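Media Distribution, Unit 6: Carriage and the Streaming Bundle
Notes for class. Read before the seminar.

1. What a bundle is

A bundle is a group of channels sold at a single price. The customer pays for all of them, including the ones never watched. Cable companies built their business on this, and the first internet TV services copied it with fewer channels and no installation visit.

Three terms to keep apart:

Carriage fee - what the distributor pays the channel owner, per subscriber, per month.
Retail price - what the subscriber pays the distributor.
Churn - the share of subscribers who leave in a given period.

Students often mix up the first two. A channel owner can raise its carriage fee without the retail price moving at all, in which case the distributor earns less on each home.

2. Working case: Hareck

Hareck is a live TV service delivered over home broadband. It opened in one city, Balavley, with 39 channels and an app for game consoles and set-top boxes. Tablets were added in June. There was no contract, and a subscriber could cancel from the account page.

At the end of the first month Hareck had 2,967 subscribers. Its plan had called for 1,000. The extra sign-ups looked like good news, but the carriage deals were priced per subscriber and the launch discount was paid for by Hareck alone. Each new home on the discount added to the loss.

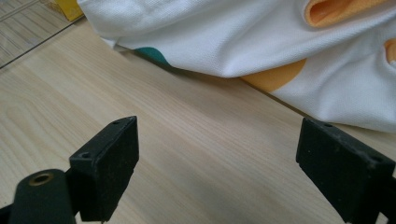
The discount ended after 13 weeks. Before that date Hareck had to choose between dropping channels and raising the price. It dropped the regional sports channels owned by Mendonça, which had the highest fee in the lineup. Most complaints came from people who had signed up for those channels in the first place.

3. Rights by device

A carriage deal does not automatically cover every screen. Older contracts were written for a television in the home. Phones and tablets used outside the home may need separate permission, and local stations may not hold the streaming rights to every show they broadcast. When Hareck's tablet app came out, several channels showed a "not available on this device" card during prime time.

Recording is also a contract matter. Some owners allow cloud recordings to be kept for a fixed number of days, and some block fast-forwarding through ads. Check the worksheet for the clause we will read together.

4. Rellar's approach

Rellar sells a smaller package and lets the customer add channels in groups. Its entry price is lower and its churn is higher - people add sports for a season and then leave. Compare this with Hareck when you do the reading.

For the seminar

Work out Hareck's monthly margin per home using the fee table on the worksheet, first with the Mendonça channels and then without them. Bring your figures on paper. Calculators are fine.

Next unit: advertising in live streams.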